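Huser 300 desk lamp, six months on

I bought the Huser in August to replace an old clamp lamp that had started to flicker. It took ten minutes to put together and the only tool needed was the hex key in the box.

The light is even and has three settings. I use the middle one for reading and the top one for sewing. The arm stays where you put it, though the joint needed tightening once.

The switch is on the cable, down by the floor, and I still don't like it.

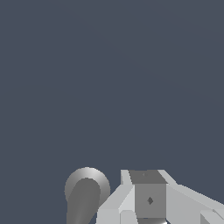
The base is heavy enough for a narrow shelf. Luminița Crăciun at work has the smaller model and finds it too dim for close work. I'd buy the 300 again, but would want a longer cable.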